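Chapter 6
Fame and the Working Performer

Learning goals
After reading this chapter you should be able to describe how a screen performer's public image is made, explain the difference between publicity and reputation, and read a celebrity profile as a piece of negotiated writing.

6.1 The profile and the people behind it

Most of what the public knows about an actor or singer comes from a small number of set forms: the magazine profile, the talk show visit, the red carpet interview and the social media post. Each has rules. A profile writer may get 40 minutes in a hotel room, with a publicist seated within hearing. The questions may have been discussed the day before. The reader sees a relaxed conversation, and sometimes it was one, but it took place inside limits that other people set.

Consider the case of Inês Bettencourt, who was cast at 19 in the teen drama Durkia. Before the first episode aired, the production company had booked her for 176 press appearances. She later told the interviewer Hanne Stougaard that she had given the same three answers so many times that she no longer knew which of them were true. That remark was quoted widely and became, in its turn, a fourth answer.
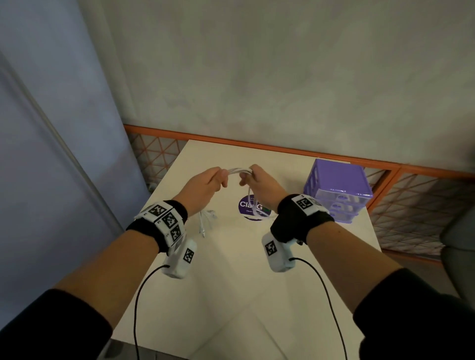 Figure 6.1 White cable held in two hands over a tabletop.

Publicity is the work of getting a name in front of people. Reputation is what they go on believing once the campaign is over. The two are often confused, partly because the same staff may look after both. A studio pays for publicity and stops paying when the film leaves theaters. Reputation has no closing date, and the performer carries it into the next audition.

6.2 Growing up on camera

Performers who become known in their teens face a particular problem. The audience fixes them at the age of their first success. Ruan Kekana, who played the younger brother in the comedy Sutcliffe, received 2,127 letters in the year after the show ended. Nearly all of them were addressed to his character. When he took an adult role in January of the following year, reviewers wrote more about his height than his acting.
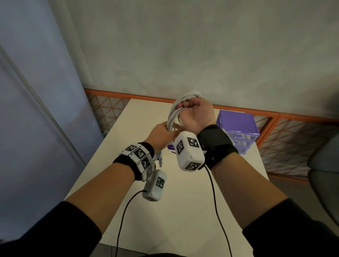 Young performers learn the trade from the crew as much as from the director. Kekana spent his first season near the sound cart, and the habits he picked up there stayed with him. Small jobs fill most of a shooting day, and many of them are done by hand, like keeping a white cable in a loose bundle of loops with its small connector plug hanging free on a short end. He has said that knowing this work made him easier to have on a set, and casting directors do ask about that. Fatima Masilela, who cast him in Status, made two calls to former crew members before she called his agent.

Others take a different road. Some leave the business for college and come back under a new name. Some move to the stage, where audiences are smaller and less attached to the past — a theater with 300 seats can be a good place to be seen again for the first time. A few stay in the public eye through endorsements and never act again.

Key terms
Profile: a long article built around one interview.
Typecasting: the repeated offer of similar roles on the strength of an earlier one.
Press tour: a planned run of interviews tied to a release.

Before moving on to section 6.3, choose a recent profile of a performer and mark every sentence that could only have come from the performer's own staff.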